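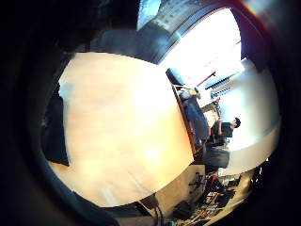 Refreshing an oiled wooden tabletop

By Jana Nolte
August

We use cookies to remember your settings and count visits. Accept | Manage

An oiled table needs a maintenance coat when water no longer beads on the surface. Put a teaspoon of water on the part that gets the most use and wait two minutes. If the wood underneath has darkened, the finish is thin and the procedure below applies. If the water sits in a raised drop, wipe it off and leave the table alone.

The method is for penetrating oils and hardwax oils only. Lacquer and polyurethane form a film that oil cannot pass through, and a coat applied on top stays sticky for weeks. To tell them apart, rub a hidden area on the underside of the rim with a cotton swab dipped in denatured alcohol. Shellac softens right away and lacquer may turn tacky. Polyurethane doesn't react, but a drop of oil left on it overnight will still be there in the morning.

Materials

- Hardwax oil, clear or matching the original. I use Ridura Satin; the Stokley oil is thinner and needs a longer wait between coats.
- Mild soap, no silicone
- Sandpaper, 240 grit, and a fine non-woven pad
- Lint-free cotton cloths
- Nitrile gloves
- A metal can with a lid, half filled with water

Cleaning

Wash the top with warm soapy water and a wrung-out cloth, working with the grain. Go over it again with clean water and dry it at once. Grease near seating positions may need a second wash. Let the table stand overnight before sanding.

Sanding

Sand by hand, with the grain, using light and even pressure. The aim is to scuff the old finish and flatten raised fibers. On veneer, skip the paper and use only the pad. Curved edges lose material faster than the flat, so fold the paper over your fingers and make no more than two passes there. Vacuum, then wipe with a barely damp cloth.

White rings are usually moisture in the finish and sand out. Black rings are iron stains in the wood itself and need oxalic acid, which is covered separately.

Applying the oil

1. Stir the can. Do not shake it.
2. Pour a small amount onto a folded cloth and spread it in a thin film. The test piece at my shop took 500 ml for the first coat on bare wood; a maintenance coat takes far less.
3. Wait the time given on the can, usually 10 to 20 minutes.
4. Wipe off everything that has not soaked in. Change cloths when the first one drags.
5. Check the surface at a low angle against a window. Shiny patches are excess oil and have to be buffed out before they set.

Put used cloths straight into the can of water and close the lid. Oil-soaked cotton can ignite on its own if it is left in a heap.

Curing

Light use is fine after 24 hours. Keep water and hot dishes off for a week, and tablecloths off for two.

Correction: an earlier version gave the grit as 180. Thanks to Kerstin Ehlers for spotting it.

Related

Removing black rings with oxalic acid
Leveling a pedestal table
Plernby wax sticks: color chart
Tightening loose chair joints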